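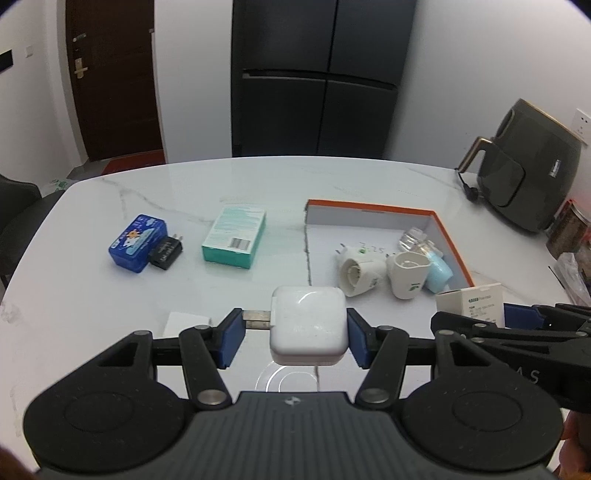

4. Chore set: sorting plugs and adapters

Orthorpe household trials, operator guide, section 4
Su-chen Pan, September

Read section 3 first (gripper fitting, pad check). This one is the adapter chore only. Somebody sits at a kitchen table with the hand-held gripper and does the job by hand, and the Vainio arm gets to try the same job later from what was recorded. Short answer to the question everyone asks at the start: no, the arm can't do it reliably yet. Longer answer at the end of the section.

4.1 What you need

- Hand-held gripper, blue pads on. A second one if you are doing the two-handed version.
- A tray with a low wall. A box lid is fine. Ours has an orange rim and the rim helps, easy to see where the tray stops.
- Adapters, mixed. Square, round, cylindrical, at least one clear one. Different plug shapes.
- Normal table stuff left where it is. Boxes, cartons, jars, the air fryer. Don't clear the kitchen.
- Notebook or the Irkura log sheet, either.

CAUTION: Nothing in this chore gets plugged in. Not by you, not by the arm. Metal pins and a gripper near a live outlet is a bad afternoon. If the table is up against a wall with an outlet, keep the work on the far side.

4.2 Setting the table

1. Tray to one side of center, within easy reach. Leave bare table in front of you, at least two hand widths.

2. Put some adapters in the tray, leave others out. Stand one up with the prongs pointing up, leaned on a box. The arm hates these and we want plenty of them.

3. Mark the start spots. Small card under the pickup spot works, or write on the tray in marker. Handwriting on the adapters themselves is OK too, but write it in the log or the next operator wont know what it means.

4. Shiny tabletops: marble and glass throw reflections. You can leave them. Just note "shiny" in the log so the Clidthorpe people can sort those runs out separately.

5. Check the light. Window glare straight on the clear adapter makes it vanish. Turn the tray, don't move the table.

NOTE: If you set up before 9 in the morning the low sun may come right across. Wait a bit or pull the blind.

4.3 The pick

1. Open jaws fully. Come in from above, slow.

2. Square adapters: pads on the two flat sides. Close until it stops, then no more. Squeezing harder does nothing useful and the pads wear out.

3. Keep the plug end clear of the jaws. It should stick out to one side so you, and later the arm, can see which way it points. If you have closed on the metal, let go and start over.

4. Round adapters: go for the widest part. They roll. If one rolls twice, let it roll, log it, and go on to the next. Failed picks are data too so please do not delete them.

5. Lift a few inches. Hold steady, count of 2. Then move.

6. Two-handed version: second gripper comes in from the side and waits, doesn't touch. It takes over only if the plug has to be turned round. Do not bang the jaws together, the linkage goes out of true and then you are back in section 3.

CAUTION: Fingers out of the linkage. The pivots pinch.

4.4 The place

1. Lower it into the tray until it touches. Don't drop it. Drops look fine to you and teach the arm to throw things.

2. Open jaws straight out, both sides together, then lift off.

3. If it tips over, leave it. Next pick starts from there.

4. Tray full, take them all out again in a different order. That is one round. Aim for 10 rounds in a sitting then stop and get up. Tired hands get jerky and it shows in the playback.

NOTE: Reset the clear adapter by hand if you lose track of it. Everyone loses it at least once.

4.5 When something goes wrong

Jaw won't close all the way: look for tape or grit on the pads. Wipe with a damp cloth. No alcohol, it dries the rubber.

Adapter slips down in the grip: pads are worn, or you took it too near the edge. Try again lower. Still slips, swap the pads.

Gripper knocks a box over: put it back about where it was and carry on. Write it down.

Log sheet shows a gap: probably you paused over 900 seconds and it closed the run by itself. Start a new one, dont try to join them.

4.6 So can the arm do it

Partly. As of this month we have 929 arm attempts on the adapter chore logged. Square ones lying flat, pretty good now, most days I'd trust it with those. Round ones, hit and miss. Anything leaning or with pins up, poor. Clear plastic, very poor, it goes for the reflection as often as the thing.

It is also slow. A person empties that tray while the arm is still deciding about the first one. And this is a chore nobody minds doing. Dishes are section 6, laundry is section 7 and is worse.

What does seem to help is more messy tables. Runs from tidy bench setups gave us an arm that worked on a tidy bench. Kitchens with stuff everywhere are giving us something that copes a little better each round, so keep the clutter in please.

Still open: turning a plug in the grip without putting it down. People do it without thinking. The arm puts it down every time. If you find a way to show it more clearly with two grippers write it up, even rough notes, and send them over.

Section 5 (cords and cables) is not finished. Use the old sheet untill it is.

Contact: Orthorpe trials desk, attn. Su-chen Pan | © Orthorpe | Back to top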